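Brotus: a README for the police discipline case file dataset

Hi! I'm Yulan Zou, and I put this together. Brotus is a collection of 1,217 records about police misconduct cases and what came of them: who was suspended, who resigned before the hearing, who got fired, who got fired and then quietly got the job back through arbitration. I built it because I kept wanting it to exist, and after a couple of years of whining about that to anyone who would listen I sat down and started typing.

If you only read one section, make it "Things that will bite you." The rest is me explaining my spreadsheet.

What's in the box

The main file is cases.csv. One row is one officer in one incident. So if two officers were disciplined over the same traffic stop, you get two rows with the same incident_id. People trip over this constantly, me included, and I made the thing.

There are 4 other files:

incidents.csv has one row per incident, with the city, state, month and a short summary in my own words.

outcomes.csv is the long version of what happened to each officer, in order, with one row per step (placed on leave, investigation opened, resigned, charged, and so on).

sources.csv lists where each fact came from.

changes.txt is my running list of fixes. It's messy. I write it the way I'd write a grocery list.

Everything is UTF-8, comma separated, with quotes around text fields. Dates are year-month-day. If I only know the month, the day is left blank and date_precision says "month." Please don't fill the day in with a 1. I did that in the first version and it made it look like every police chief in the country does paperwork on the first of the month.

Where it comes from

Mostly three places: public records requests, court dockets, and local newspapers. I lean on the local papers a lot more than I expected to when I started. A short item in a county weekly will often have the arbitrator's ruling when the city's own records office is telling me there's nothing responsive to my request (I've gotten that letter from the same office twice, for two different documents I already had copies of).

Every row needs at least one source before it goes in. If the outcome is a criminal charge or a conviction, I want the court record itself, and a news story alone won't do. Rows that don't have it yet are marked unconfirmed in the status column, and they stay that way until I find the docket.

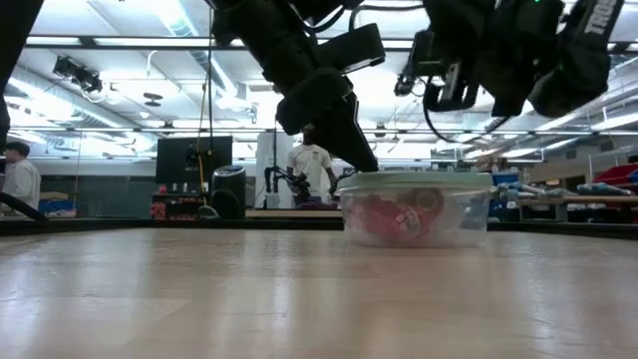 The matching between news stories and court records is done with a little script called Gisum, which is in the tools folder. It takes a name, a county and a date range and spits out candidate docket entries. Then I look at every candidate by eye. Gisum is good at finding things and terrible at knowing when two men with the same name are two different men, so I don't let it write to the main table. It makes a list, I go through the list with coffee, and the good ones get pasted over.

Columns people ask about

separation_type: How the officer left, if they left. Values are fired, resigned, resigned_pending, retired, retired_pending, none and unknown. The "pending" ones mean there was an open investigation at the time. I fought with myself over this one for ages. A resignation the afternoon before a termination hearing is a different animal from someone leaving to sell boats, and I wanted you to be able to pull them apart.

charge_top: The most serious charge filed, copied as written in the charging document. I don't tidy these up across states. Manslaughter in one state and reckless homicide in the next may cover similar conduct, but I'm not a lawyer and I don't want my guess baked into your numbers.

charge_result: Convicted, acquitted, dismissed, pled, mistrial, pending. A plea to a lesser charge is "pled," with the lesser charge in charge_final.

reinstated: Yes, no or unknown. Yes means a document says the officer was ordered back to work. Whether they really showed up for a shift is a different question, and it lives in outcomes.csv when I know it.

days_to_decision: Calendar days from the incident to the first final discipline decision. Blank if there wasn't one. Please don't average the blanks in as zeros! Somebody did this on a slide once and I found out from the audience.

victim fields: There aren't any names. I keep age band and whether the person was injured or killed, when it's in the record. I went back and forth about this. Families have had their worst day printed enough times, and nothing I use the data for needs the name. The incident summary gives you enough to find the coverage if you have a real reason to look.

Officer names are in there, but only where there's a public charging document or a final public discipline decision. Otherwise you get an officer_id and that's it. Please don't try to work backward from the IDs. They're random, so it would be a sad use of your weekend anyway.

Things that will bite you

Coverage is lopsided. Some states hand over discipline records if you ask nicely, and some treat them like nuclear codes. So a state with lots of rows may simply be a state with decent records law. You can't rank states with this. I mean it! I get an email every few weeks from someone who has ranked the states with this.

It's also tilted toward serious incidents. A shooting gets covered and a rude traffic stop mostly doesn't, so the share of rows ending in a firing is much higher here than it would be for all complaints everywhere.

Small departments are thin. In any department with fewer than 5 rows, I'd treat whatever pattern you're seeing as noise and go read the individual cases.

Old rows go stale. Cases keep moving after I enter them: appeals, new trials, arbitration that drags on forever. The last_checked column says when I last looked. If that date is a long time ago and you're about to publish something with the officer's name in it, check the docket yourself. Please. A charge that was pending when I looked might be dismissed by now, and that's a real person's life either way.

Summaries are mine. I try to keep them flat and boring, with "alleged" where it belongs, but I'm one person and I have opinions, and some of that probably leaks through.

How I check it

Each time I cut a release I pull 100 rows at random and redo them from scratch without looking at what I wrote the first time. Then I compare. Disagreements go into changes.txt along with whatever I decided. The usual culprit is separation_type, mostly because departments love the phrase "is no longer employed with the city," which could mean anything. When that's all I have, the row gets "unknown," even if I have a strong hunch.

There's also a dumb validation script, Cui, that complains about impossible things: a conviction dated before the charge, a reinstated officer who was never removed, a state code that doesn't exist. It's caught more typos than I'd like to admit. Run it after you edit anything, it takes a few seconds. 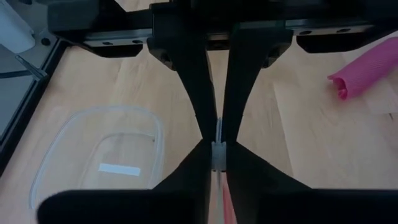
Two black gripper fingers holding a small piece of translucent plastic.

Getting started

Download the release, unzip it, open cases.csv in whatever you like. A plain spreadsheet is totally fine for this size. If you open it in a spreadsheet program, import it and set case_id as text, or the leading zeros vanish and none of your joins will work. Join cases to outcomes on case_id and to incidents on incident_id.

If you want a quick first look, filter separation_type to resigned_pending and then read down the outcomes for those rows. It's the part of the data I find most interesting, and it's where I'd send a reporter first. The gap between the resignation and the charge (if there is a charge) can be one day or it can be years.

There's a friendlier browsing version called Sidico, for people who don't want to deal with files. It's the same rows with a search box on top. It lags behind the release a little, so if the two disagree, trust the csv.

Fixes and complaints

Please send them! The most useful thing you can give me is the case_id, what's wrong, and a link or a scan of the document. "Your data is biased" is probably true, but I can't do much with it on a Monday morning. If you're named in the dataset and something's wrong about you, put CORRECTION in the subject line and I'll read it before anything else. I'll mark the row as disputed while I look into it, and if you have an order expunging or sealing the case, I'll take your name out.

I can't give legal advice, and I can't help with a complaint against a department. I'm sorry about that one. I get those letters too and they're hard to answer.

License and credit

Use it for whatever you want, including commercial stuff, as long as you credit Brotus and say which release you used. If you change rows, say so. Don't use it for hiring decisions or background checks; it isn't complete enough for that and somebody would get hurt by a name match.

Still to do

Get the rest of the February docket requests entered. The scans are sideways and I'm rotating them one at a time.

Split "retired_pending" so I can tell who kept a pension, where that's public.

Add the use-of-force policy in effect at the time, at least for the bigger cities.

Write better docs for Gisum, which at the moment has a help message that says "good luck."

Last edited 7 June 2019.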